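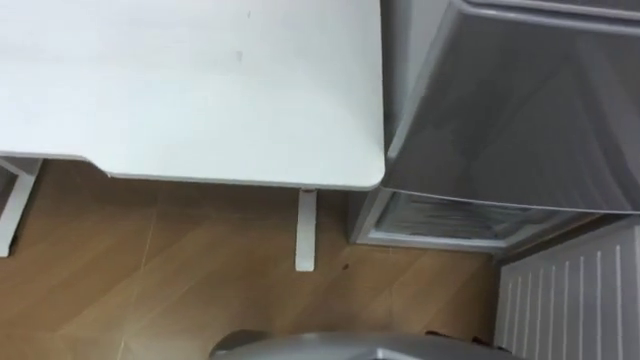 Good Practice for Humanoids in Shared Rooms: Handout 3

Nov 5, 2024
By Macarena Ortuño

Welcome back! Today we get to rules, and I promise they're more fun than they sound. Every rule is a question about what the robot might do next, and I love that.

Start with the floor. Walk the route before power-up and clear anything a foot could land on. Check the gap beside each piece of furniture too.
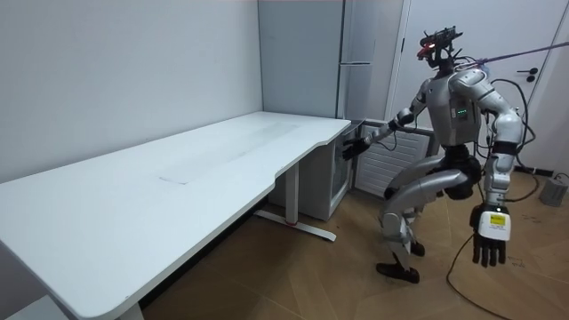

A tether is part of the robot, so it belongs in your risk sheet along with the joints and the hands. Give it a line of its own: where it's anchored, how much slack it has, who watches it. Then do the same for everything that trails. A line going up from the head and a black cable running over the planks are two separate hazards, and they need two separate checks. Julián Miranda's team at Trimberg does this on one page, and it's a lovely piece of work.

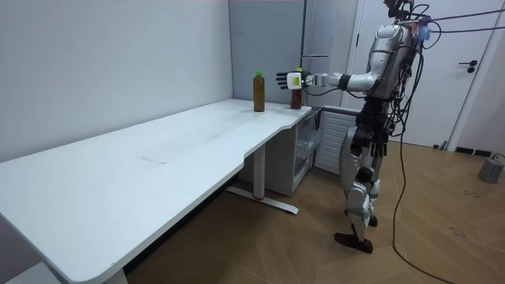

Fig. 2. Open hand at the end of the desk, two bottles.

Before any reach, say the target out loud. With two bottles standing close together, "the bottle" won't do. Say "green cap" or "yellow cap" and wait for the operator to repeat it. It takes three seconds and it catches so many mix-ups!

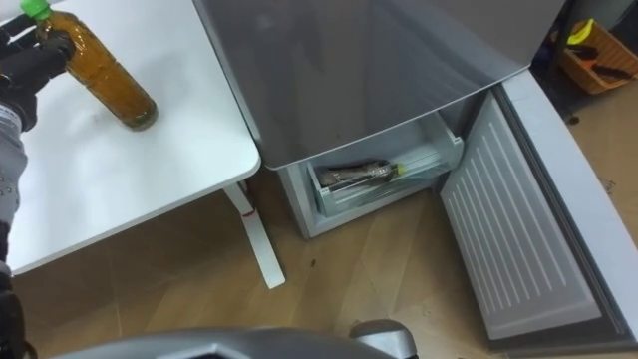 SECTION 4: DOORS AND DRAWERS

An open door changes the floor plan. Mark its full swing on your sketch, and treat it as an obstacle for as long as it's open. Look in the drawer before placing anything, as there may be a bottle lying there already. Keep people's hands out while the gripper is holding something.

For next week: write your own tether line and bring it to Olaia Zabala's lab hour.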